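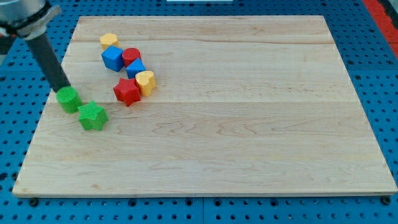
4. Oiling and care of the worktop

This section applies to all Wistiritz solid wood tops supplied by Prundik. Tops with a factory lacquer (order codes ending in L) must not be oiled; see the separate lacquer sheet.

4.1 Before first use

1. Unpack the top and lay it flat on battens in the room where it will be fitted. Leave it for 4 days.
2. Check both faces for transport damage. Report any damage before oiling. Oiled tops cannot be returned.
3. Sand lightly along the grain with 240 grit paper. Remove all dust with a dry brush, then a lint-free cloth.

4.2 Applying the oil

1. Stir the Plusemia oil well. Do not shake the tin.
2. Apply a thin coat with a cloth, working along the grain. Include the ends and the underside.
3. Wait 14 minutes, then wipe off all surplus oil. Oil left standing on the surface will dry sticky.
4. Leave to dry overnight and repeat. End grain takes up more oil than the faces and needs a third coat.

Note: Coat both faces on the same day. A top oiled on one side only may bow.

CAUTION: Oily cloths can catch fire by themselves. Soak them in water and dry them flat outdoors before disposal.

4.3 Routine care

Wipe with a damp cloth and dry at once. Do not use scouring pads, bleach or steam cleaners. Pans above 60 °C must stand on a trivet.

Re-oil once a year - February is suitable in heated homes, when indoor air is driest. Small scratches can be sanded out locally and oiled as in 4.2.

Spare oil: part no. 442.
Sheet revised 2020-09-17.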